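Notes from the instrument bench: a talk with the person who packs the kits at Clitis

April 6, 2022

She has maybe half an hour. Kits going out after lunch, phone face down next to her coffee. She doesn't want her name used, fine by us. She has packed and checked teaching dissection kits at Clitis since before they moved into the building on Liepiņa, and before that she worked the supply window at a college biology department. So she's seen both ends of it. Kits going out nice, kits coming back terrible.

First question was supposed to be how she got into it. She skips it.

"Ask me about the cases," she says. "Everybody wants to talk scissors. The case is where it goes wrong."

OK. The cases.

The ones she likes are plain plastic, two halves, a fold between them, shapes molded in so every tool has a place to lie. She's tried the roll-up kind, canvas with pockets. Hated them. "You can't see in the pocket. A blade goes in there with a bit of something on it and you find out in March." The zip ones are worse, she says, zippers get gunk in the teeth and then students force them, and then you've got a case that doesn't close and thirty dollars gone.

With a flat case she can open it and know in a second what's missing. She makes a snapping motion with both hands, open, shut. "That's my whole inventory system right there."

Clitis has a real inventory system too. It's called Waron, it's a program, it came in two years ago and she was against it. Now she's less against it. It has 362 kits in it at the moment and each has a sticker on the lid. The stickers come off in the wash. She writes the number on the inside as well, in paint pen, and touches it up over the summer.

How many go out in a year? She has to look it up. Turns the phone over, scrolls. "693 loans. That's last year. Same kits going around and around." And the returns come in all at once, end of term, boxes stacked up by the door and some of them not even taped.

What comes back broken most?

"Tips." No pause at all. Forceps get dropped, they always land tip down, and after that the points don't meet. She holds them up against the window and looks for the gap. If she can see light at the end, it goes in the bin for the bench people, who bend them back if they can. Needles get bent too. Probes get used for opening paint, she's sure of it, she has found paint.

Scissors mostly survive. They go stiff. Someone washes them closed, puts them away closed, and the pivot locks up over a weekend. She dries them open on a towel, always, with a drop of instrument oil on the screw. Not kitchen oil. Someone did kitchen oil once, the whole batch was sticky, she's still mad about it.

We ask about trays, which gets a sigh.

"Trays are a fight." The old ones had wax in the bottom, for pinning. Wax cracks, wax smells, it lifts up at the corners and stuff gets under it. So then there's the rubber pads, which you can take out and scrub. She likes those OK. But for a lot of what the first-year classes do they don't need to pin anything, and a bare metal one is quicker to clean, and she'd sooner send that. Rounded corners only. She won't buy square. "Try getting a sponge in a square corner." She does it with an imaginary sponge, shakes her head.

Her other thing is depth. Deep trays look generous in the catalog and then students rest their wrists on the rim and work at a bad angle, and they get tired, and tired people with scalpels is not what you want. Shallow is better. You can come in low from the side.

On to the part she really wanted to get to, it seems like, becuase she sits forward. Layout. Clitis puts a one-page sheet in with each kit on how to set up your spot at the table, and she wrote it, and she's pretty sure it goes straight in the trash. 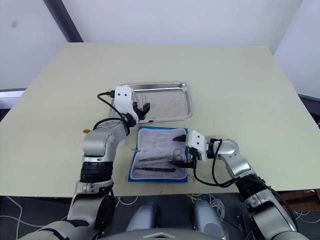

Layout, the way she teaches it, is tray out in the middle, tools close to you. You should never reach across your work to get at a blade. Put something colored under the case, she says, doesn't matter what, a sheet or a mat, so that you notice when a tool has gone off the edge of it. The bright blue under the open white case does that nicely against a cream tabletop, and the case sits between you and the tray, where she wants it. Scissors are lying across the near half with the points to the left and the finger loop up at the right. For a right-hander she'll take that. "Handle to the hand. You pick it up without looking and you've got the safe end." Same for the slim black handle lying nearest the front, thicker end to the right. Lefties flip it all over, and the sheet says so, in bold, second line.

Does anyone do it?

"Some. The ones who worked in a kitchen first do it right away." She did two summers in a restaurant herself. Says that's where she learned it, towel under the board, knife on the side, nothing hanging over.

We get on to blades, quickly, she's looking at the clock. Clitis sends handles and blades seperate. Blades stay in the foil until they're needed and go on with forceps or a clamp, never fingers. Used ones don't come back in the kit. That's rule one on the returns slip and she still wears cut-proof gloves to open every single box. Last year's blade order was 4,000. She thinks half of them got used for sharpening pencils.

And a good kit, what's in it, if somebody's buying their own? She'd rather they bought fewer things. One decent pair of scissors, fine points. Two forceps, one blunt. A handle that fits their hand, and they should go and hold it first, not order it blind. A probe. She doesn't care for the big sets, the ones with a dozen tools and a ruler, half of it never gets out of its slot. Futska makes a small one she doesn't mind. She thinks the hinge is a little soft. She's told them.

Cleaning, last thing. Cool water first, hot water sets everything. Brush the hinge of the scissors, brush the ridges on the forceps. Rinse, dry, leave it all open overnight, the case as well. People wash the tools beautifully and put them back in a dirty case, she says, and she gets up to show us one from the returns shelf, a brown line all the way along the fold.

"Toothbrush," she says. "Two minutes. Put that in."

Then the phone buzzes, it's the courier, he's early, and she's off down the hall with a box under each arm.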